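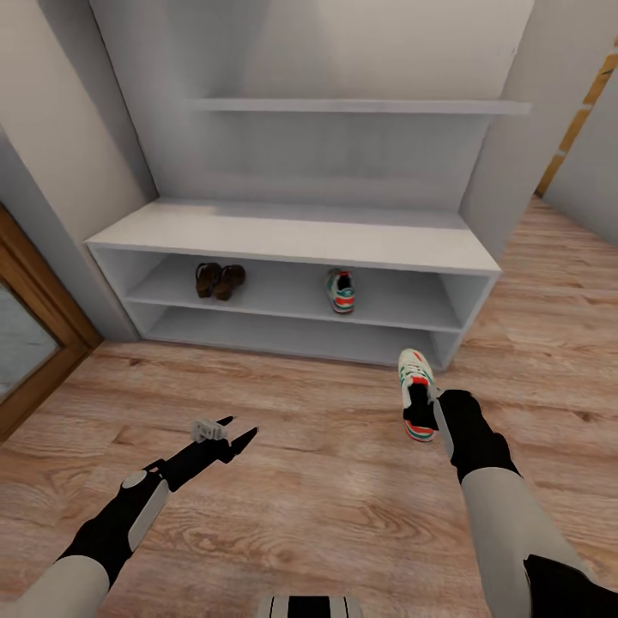

Week 5: Reading a parish through its chapels

A parish church grows the way a household does, and the trick this week is learning to see the growth. Start with what people needed to put somewhere. Think of a recessed alcove in an entryway, with a white cabinet fitted into it, a pair of brown leather shoes on the upper shelf and the lower shelf bare. The side chapels at Dulley work on just that principle: a niche is let into the thickness of the wall, a family or guild fills the upper part with its altar, and the space underneath waits for a tomb that may never come. Two of the niches at Dulley are still waiting, and I love them for it!

Our four places this term are Dulley, Iltari, Ashour and Orura. Dulley is the mother church, down by the ford. The other three began as chapels of ease, built so that people in the outlying farms could hear Mass in winter without crossing the river. Orura is the furthest out and the smallest, with room for 40 people if they're friendly. Iltari got its own font early on, and you should all be asking why, as baptism was the right a mother church guarded most fiercely (fees, yes, but also pride).

The fabric accounts for Ashour are a joy. One roofing season runs to 46 entries: lime, nails, cartage, bread for the masons, more nails. Read them beside the ground plan in your pack and you can follow the builders along the nave bay by bay. The handwriting changes partway through. Please have a go at the original spelling before you turn to the transcript. 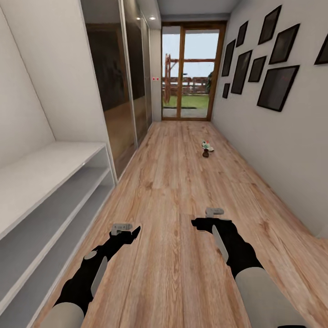

Sherif El Fassi wondered at the end of the last session whether we lean too hard on the word "dependent" for the three chapels. Ashour, he pointed out, was paying for its own bell and choosing its own wardens long before it had a priest of its own, so in daily life it may have felt like a parish already. I think he's right, and it's a lovely essay topic if anyone wants it. Legal status and local feeling often drift apart, and the bell is a very good place to catch them doing it.

Some terms to have in your head before the seminar:

Advowson: the right to put forward a priest for a living.
Chapel of ease: a chapel serving people who live far from the parish church.
Fabric: the building itself, and the money set aside to keep it standing.
Glebe: land that supports the priest.

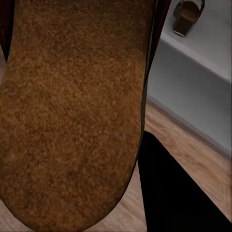 Brown surface with lighter and darker flecks.

For next week, read Hazem Ait Ali's chapter on rural dedications, paying special attention to the section on saints shared between neighbouring settlements. His survey takes in 2,232 dedications, and the tables at the back reward a slow afternoon with a coloured pencil. Bring one page of notes on either Iltari or Orura. If you choose Orura, look closely at the blocked north door on the plan and come ready to argue about it.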